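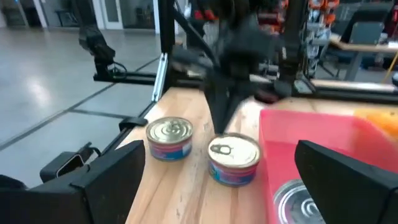 I've been meaning to write about my grandmother's larder for ages, and what finally got me going was a cold wet February afternoon spent clearing out my own cupboards, with the radio on and a pot of tea going stewed beside me. I hadn't planned to do the whole kitchen. I was only looking for the bay leaves.

Nan's house was in Rullside, at the top of the lane where the bus used to turn round, and the larder was down one stone step off the kitchen. You always forgot the step. Even she forgot it sometimes, and she'd lived there since she was married. It had a little window with a mesh over it, a marble shelf that was cold enough to make your hand ache in winter, and shelves going up so high that the top one was only ever visited at Christmas and when somebody died. (That was where the big serving plates lived.)

What I remember best is the smell, which I've never managed to find anywhere else. It was onions and brown paper mostly, with vinegar behind that, and something sweetish from the apples she laid out on newspaper in the autumn. My cousins and I were allowed in to fetch things but not to linger, so of course we lingered. There were jars with labels in her slanty writing, and half of them said things like "plum, soft set" or "chutney — Marlene's", which meant it was one of Marlene Pimentel's and should be given to visitors first.

Marlene lived two doors down and the two of them swapped jars for the best part of their lives. I don't think any money ever changed hands, but there was definitely a system, and woe betide you if you sent back an empty jar with no lid. She's 90 now and still making the chutney, in smaller batches, and when I rang her to ask about it she talked for well over an hour and gave me no recipe at all. She did tell me that Nan's famous green tomato pickle came off the back of a packet of sugar. I'm still getting over it.

Anyway, the cupboards. When I moved to this flat I had grand ideas about doing it Nan's way, everything in glass and everything dated. I bought a set of Veloso jars, the ones with the orange rubber rings, and for a few months it looked lovely. Then I got busy, and things started going in on top of other things, and before long I had three open bags of red lentils and no idea which was the oldest. Does everybody do this? I do hope everybody does this.

So I took everything out and put it on the floor. I found a bag of semolina I can only think I bought for a pudding I never made. I found four sorts of vinegar. I found the bay leaves, naturally, at the very end, inside a mug. There was a jar of my own marmalade from the year I let it boil too long, and it had gone so dark and stiff that the spoon stood up in it, and I ate a bit on toast and it was really rather good.

Fresh fruit was the other thing. Nan had strong views on pears, which were that you had to go and press them at the neck every morning, and that the day you missed would be the day they were ready. She kept hers away from the apples and never in a bowl, always standing up with a bit of air between them. I stick to this faithfully and I still get it wrong about half the time.
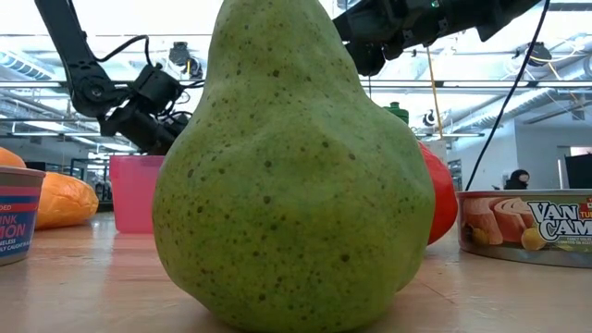

*A good big one. I do love a speckly pear.*

I like them best poached, if I'm truthful, since it lets you off the whole business of catching them at the right moment. Peel them, leave the stalks on, and put them in a pan they fit snugly. I use a mixture of water and cheap cider, a strip of lemon peel, two or three cloves and as much sugar as you think is decent. Put a plate on top to keep them under and let them tick over gently until a knife goes in without arguing. Then take the pears out and boil the liquid down till it's syrupy. Nan had hers with evaporated milk and so do I, though my friend Mirjana Dimitriou says this is barbaric and brings her own crème fraîche when she comes round.

It was Mirjana who told me I should put a list on the inside of the cupboard door. I resisted, as I do most of her suggestions to begin with, but I've done it now. It's on the back of an old Claltlow seed calendar, in pencil, and I rub things out as I use them up. So far I've kept it going for 11 days. The lentils are in one jar, the vinegars are down to two, and I've made a semolina pudding (a bit lumpy, but there was jam).

What I haven't got is the cold shelf. I've looked into it, and you can buy an offcut of marble quite reasonably if you don't mind fetching it yourself, but my kitchen is on the second floor and the only spare wall has the boiler on it, so it would be a warm shelf and I don't think that's the same at all. For now the butter stays in the fridge and has to be got out early, and I forget, and the toast gets torn to bits.

Marlene has promised to look out the chutney recipe properly when her niece next comes to stay. She thinks it's in the biscuit tin with the buttons. If it turns up I'll put it on here, quantities and all, and if anyone reading grew up near Rullside and remembers the jars going up and down that lane, do please leave me a comment.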